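Keeping a small model railway running sweetly

Bits and pieces I've picked up at the workbench, mostly about clean wheels, clean rails and not losing tiny springs. Try them on an old wagon first! 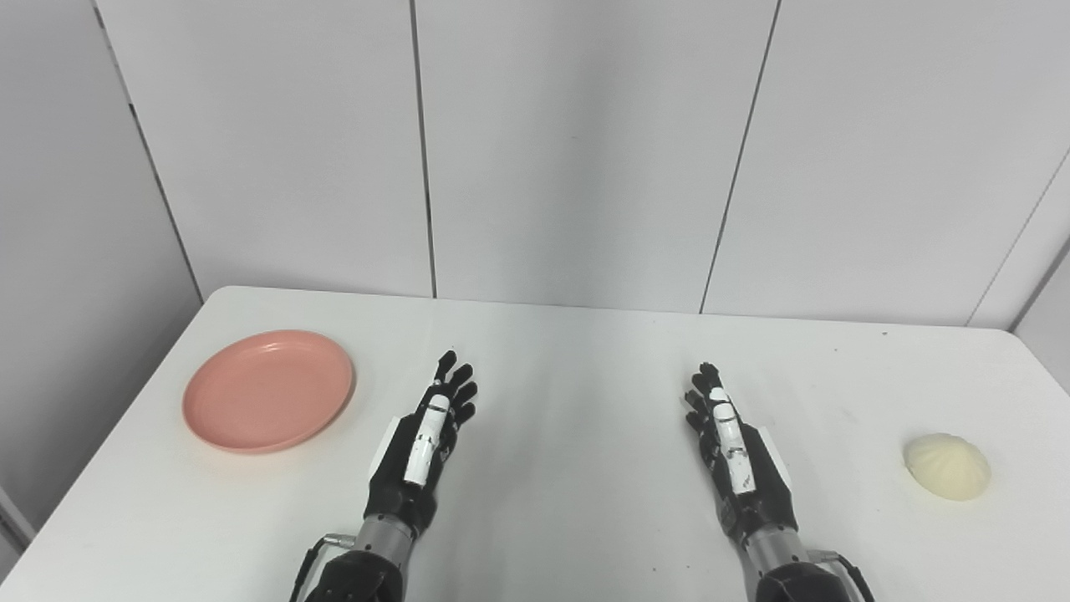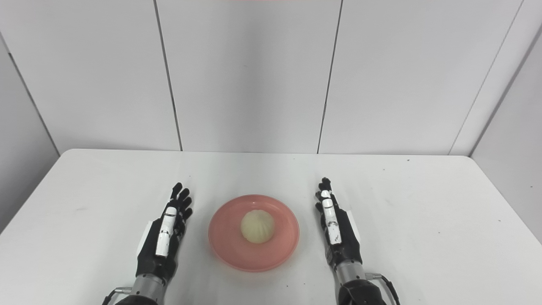
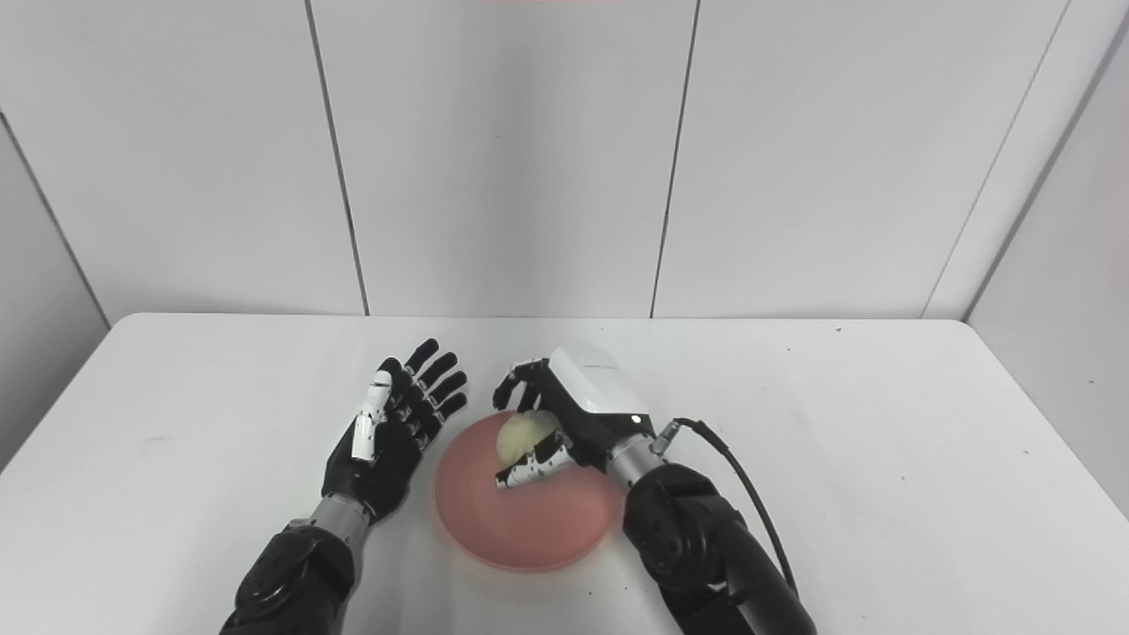 Kheri Mfaume

Wheels first, track second. I did it the other way round for years and wondered why Gollomari (my branch line, two stations and a quarry) was filthy again by teatime. Lay a strip of kitchen roll across the rails, dampen it with isopropyl alcohol, hold the loco so one set of wheels sits on the strip and the other is still picking up power, and let it spin. The black lines you get are wonderful. Turn it round and do the other end.

For the rails themselves, leave coarse sandpaper in the drawer. It puts scratches in the metal and the dirt settles straight into them. I use a cork block with a cloth round it, and where a joint really has gone dull, a scrap of 4,000 grit and a very light hand. Vacuum afterwards with an old stocking over the nozzle, so that any loose couplings end up in the stocking and not in the bag.

Oil! Nearly everybody uses too much. Dip the end of a pin, touch it to the bearing, done. My old Andico shunter was almost silent after two pins' worth and a slow run in both directions. Check the maker's sheet for which oil is safe on plastic.

Springs: work inside a big clear freezer bag with your hands in through the opening. You'll look daft and you'll keep the spring.

Wiren points that stick in June are usually just warm. Leave a gap of a thumbnail's thickness at the rail joiners when you lay the track, and if it's too late for that, ease one joiner back a touch with fine pliers. Apinya Phetsri puts pencil graphite on the sliding bar as well, a soft 2B, and hers snap across beautifully.

Ballast glue goes on much better if you mist the stones with water and a drop of washing-up liquid first. Keep it well away from the point blades, and move them by hand a few times while it dries.

Next time, couplings, and what I did to the Abbasi coaches.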